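Kitchen-Table Robotics: Tips for Getting Your Arm's Software to Behave
Filed under: Workshop Know-How > Small Machines & Coding
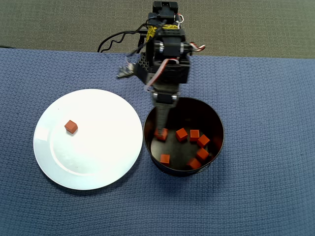 Fenna Van Damme wrote in to say that her arm grabs beautifully for the first few goes, then starts closing its fingers a little to the left of everything, and could she please fix it without rewriting the lot? Yes, Fenna, you can! I've had the same trouble with mine, and the answer was in a settings file both times. I've put my other notes in as well, as I've been moving little orange cubes between crockery since February and have plenty of scribbles to share.

Calibrate last, then calibrate again

Drift like Fenna's is usually the camera and the arm disagreeing about where the table is. I run my calibration script after I've put everything out, and again if I've so much as leaned on the table. Mine takes 20 poses and then prints one error figure at the bottom. If it's over 3 millimetres I do it again, and I don't start on anything else until it's under. Save each result with a new name (I overwrote a good one once and sulked all evening).

Pick a cloth that your colour filter likes

Orange on blue is a lovely easy job for a simple hue threshold, and you don't need a clever trained model for it. A textured cloth is fine too, but blur the picture slightly before you look for edges or you'll get hundreds of tiny shapes that are only the weave. Shiny plates are more of a nuisance. A bright patch can wash the colour out, so I set my saturation limit lower than I'd like and throw away any blob smaller than 77 pixels. That one number cured most of my phantom cubes.

Dark bowls need their own settings

I keep two sets of thresholds, one for the plate and one for the bowl, and the program swaps between them depending on which region it's looking at. Orange cubes throw a reddish reflection up the inside of a glossy bowl and a generous filter will happily count that as another cube. Mask out the wall and look only at the floor of the bowl – it's a few lines of code and saves so much muttering.

Go up before you go across

My first planner took the shortest route from plate to bowl, straight through the rim. Now every move has a waypoint above the bowl, well clear, and the arm comes straight down from there. Deep straight-sided bowls are fussier than shallow ones, so give the fingers a narrow allowed zone in the middle and let the planner refuse anything outside it. A refusal is much nicer than a crunch! Tell it about your cables too. I have a fat invisible box round mine in the planning model and the wrist won't turn into it.

Slow the last bit down

I run the big moves at whatever speed I fancy and drop right down for the final approach. Hobby servos wobble when they stop, so I also put in a short pause before the gripper opens or shuts. Halima Ajayi uses a pause of 384 milliseconds and swears by it. I copied her and haven't touched it.

Check the grip in software

If your servos report their position, ask for it after closing. Fingers that have shut all the way have nothing between them, so the program can go back and try again without travelling to the plate and solemnly placing thin air. Mine gets 3 tries per cube, then it beeps at me.

Log everything, even the dull runs

One line per move: target, where the arm ended up, which thresholds were in use. I write mine to a plain text file named after the job, and the latest is called trummer, after the biscuits I was eating. When something goes wrong at ten at night you'll want that file, and you'll want it to say more than 'error'.

Fenna, do let me know how you get on with the recalibrating, and send me your error figure if it's still wandering.

Print this tip
E-mail this tip to a friend

More from the workshop
Taming long cables on a small bench
Soledad's labels for settings files
A first planner in an afternoon
Which lamp for a table-top camera?
Readers' questions: my servo hums at rest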